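Progress report, Roselar textile reuse program
Period covered: August to December 2023
Prepared by Ehsan Rahimi for the Montecinos grant office

Short version first. Collection is ahead of plan, sorting is on plan, the repair classes are behind. Money is fine except for transport, see below.

Collection
2,416 pounds of household textiles in over the period. Target was lower so we are happy with that. Most of it came through the drop-off bins at the Skivine branch library and the grocery store on Pakeck Road. The third bin (bus depot) is not pulling its weight. Wet contents twice, lid hinge is bad, and the depot wants it moved away from the ticket window anyway. Plan is to shift it to the laundromat lot in the new year. Owner has said yes verbally, waiting on something in writing.

Of the total, 1,254 pounds went back out for reuse - clothing closet, the two shelters, and the school uniform swap. The rest was split between wiping rags and the fiber recycler. Landfill share is small but I don't have a clean number for it yet, the scale at the back dock was out for calibration and we were estimating by bag. Will send a corrected table when I have it.

Sorting
Sorting now runs three shifts a week in place of two. New bins are labeled by end use (wear, rag, fiber, trash) and that has cut down the arguing. Towels and bedding are the slow category. People donate them clean and folded mostly but they have to be opened all the way out to check for stains and thin spots, and there is no quick way to do it.

We still get a lot of pillows, which we can't take. Sign at the Skivine bin says so in two languages. Will try a picture.

Repair classes
Behind. We promised six classes and ran four. The sewing machine repair guy cancelled on us and two of the machines were down for most of the fall. The four that ran were full and had waiting lists, so demand is not the problem. Hems, zippers, patches. The zipper class ran long both times and should probably be split in two. Remaining two classes are moved to late winter, no change to the budget line, I would like your OK on that by email if possible.

Attendance across the four was 90, counting repeat people once for each class they came to. I know the form asks for unique participants. We did not collect it that way and will fix the sign-in sheet.

Transport
Over budget. Van rental went up and the fiber recycler changed thier pickup minimum, so we are either storing bales longer or driving them over ourselves. Did both. I've asked the recycler about a shared pickup with the Pakeck thrift store, which has the same problem. If that works the line comes back in range by spring. If not I will need to move money from printing, which is underspent.

Storage
Rented the second bay. Dry, has a roll-up door, no heat. Good enough for bales. Shelving was donated and needed new feet.

Rags 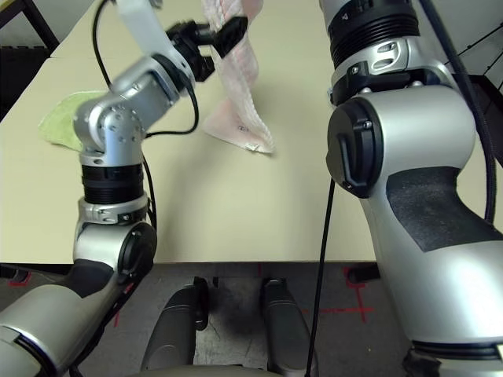

Wiping rags have turned into our steadiest outlet and the only one that pays. Two auto shops and a print shop buy from us by the box, 140 boxes sold this period, all cotton, cut to size, buttons and zippers off. Terry and other textured cloth sells best - something like the pale pink piece held up over the table, as long as the fiber content is right. Colors don't matter to the auto shops. The print shop wants light colors only, whites and pastels, so a pink like that would be fine for them if it's cotton. We price both the same for now and I think that's a mistake, light stock takes longer to pull. Will raise the print shop price a little and see if they complain.

Next period
- Move depot bin, fix lid
- Two leftover repair classes
- New sign-in sheet
- Decision on shared pickup
- Landfill number, corrected table to you
- Replace cutting blades, the current set is shot

Receipts are in the shared folder under Transport and Storage. Two fuel receipts are missing, I am chasing them. Call if anything in the budget section dosn't add up.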